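borevine-sim README
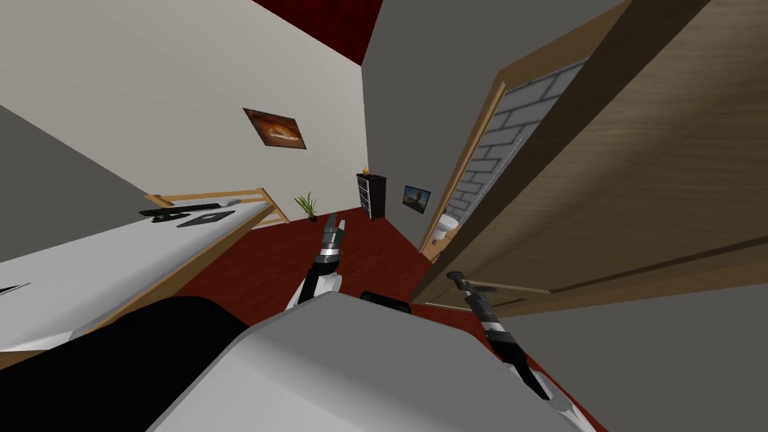
Bedroom world, head view, tilted. Right gripper near the bottom edge of the bathroom door.

What this is

Sim side of Borevine, the two-arm robot we are building in the shared shop on Palumbo. Real one is still a torso on a cart with one working arm. Sim one has both arms, so most of the door work is happening in here first. This repo is the worlds, the robot model, the episode logs and the scripts that turn logs into something you can train on.

Written fast so Ulises can get going without calling me. Will clean up when the left shoulder is back together.

Italo Zanetti: robot model, worlds, arm drivers
Ulises Montoya: logging, training, most of the scripts

Status

Bedroom world: works
Bathroom past the door: loads, collision on the tile wall is rough
Kitchen world: do not use, scale is wrong
Left arm: works in sim, real one in pieces on the bench
Right arm: works in both, real one slower
Base driving: sim only

Getting it running

Clone it, run setup.sh, then run world.sh bedroom. First start is slow, it bakes the meshes. If you get a gray window and nothing else, delete the cache folder and start over. Happens about every time somebody touches the door model.

Needs a real graphics card. The old shop desktop will open the world but the physics falls behind and the grippers start to jitter. Use the Skallmont box under the print table. Log out when your done, it only takes one session.

Bedroom world

Bed with a wood frame and white sheet, chest of drawers in the far corner, plant, pictures on the walls, dark red floor, dark red ceiling. Wood door opening on a tiled bathroom with a toilet. There's a keyboard and some other small black stuff lying on the bed, those are loose bodies and they do slide if you bump the bed hard enough. Reset puts them back.

Floor color is on purpose. Depth code was fine on red and bad on white, and I wanted one thing that wasn't a problem. Change it in world_bedroom.yaml if you hate it.

Wall pictures have no collision. Plant has a box around it bigger than it looks, so the planner will refuse paths that seem fine. Leave it.

Tasks logged so far

door_push: push the open door further, right arm
door_pull: hook the edge and bring it back, right arm
door_edge_touch: just reach the edge and stop
bed_reach: left arm out over the sheet, no grasp

No pick tasks yet. Grippers close but the contact numbers are junk, things squirt out sideways. On the list.

What's in the data

893 episodes total. Recorded at 10 frames a second. Each episode is one folder:

head.mp4, color from the head camera
joints.csv, both arms, radians
grip.csv, opening for each gripper, 0 shut, 1 open
base.csv, base pose in world frame
meta.json, task name, seed, who drove, pass or fail

13 episodes have a broken base.csv, the header is there and then no rows. They are listed in bad_base.txt. Loader skips them by default. Pass keep_bad if you only need the arms.

Pass or fail was marked by whoever was driving, right after the run. So it's a bit loose. For door_edge_touch I counted a graze as a pass, Ulises did not. Check the driver field before you compare anything.

Camera tilt

The head joint rolls. It has a tilt offset that gets picked at random at the start of each episode, and some of them are steep. The horizon running corner to corner is normal, do not throw those episodes out. The real head sags to one side and I wanted the policy to see bad angles early. Roll value is in meta.json under head_roll if you want to level the frames before training. Ulises levels them, I don't, results so far are too close to call.

The robot sees a lot of its own body. Big pale panel along the bottom plus the arms. Mask is in tools/self_mask.py but it only covers the torso, arms still show.

Splits

Split by seed, never by frame. Train and test are in splits/. There are 2 test lists. Use test_b. test_a has seeds that leaked into train back in March and I keep it only so old numbers can be rerun.

Known problems

Door hinge has no friction. Touch it and it swings way farther than a real door. Anything trained on door_push will push too soft on a real one. Ulises has a branch with a damped hinge, not merged, needs new episodes.

Right wrist flips when the gripper gets low and close to the body. Joint limit is set wider than the real servo allows. Do NOT replay those on hardware. Run tools/limit_check.py first, it prints the episodes that go past.

Lighting never changes. One light setup, all episodes.

Gripper colors don't match the real ones, which we printed in whatever was on the spool.

Running on the real robot

Right arm only for now. Steps:

Cart wheels locked
Somebody on the stop button, not the person typing
limit_check on the episode
replay.py with speed at a quarter
Then half if it looks ok

Never full speed. The elbow bracket is a print and it already cracked one time.

The shop door is heavier than the sim door and opens the other way. We test on a loose panel clamped in a frame by the band saw. Put the clamps back on the wall after.

To do

merge damped hinge
fix right wrist limit
second bedroom layout, bed on the other side
try the Istum servo for the left shoulder
contact numbers on the grippers
write down how calibration works, right now its in my head

License

Code is MIT. Room meshes are not ours to hand out, so keep them inside the shop and pull them with fetch_assets.sh. Logs are fine to share, put a link back here.

Questions go in the issues tab. Or catch me at the shop, usually after 7 pm.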